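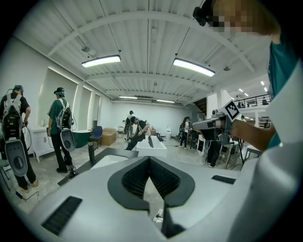 Thursday, Ircombe. Nolte's claim again: 20 more demos per task beats any change to the policy. I don't buy it yet. Their 800 were all wiped-basin runs on one sink, and the held-out set was the same sink. Retrained with handheld gripper data from the bathroom set-up, 4 seeds, 40 trials each. Seed spread is wider than the gain they report.

Marker pose drifts when a forearm crosses it – check before blaming Prusar's tracker. No more plots until the split is redone.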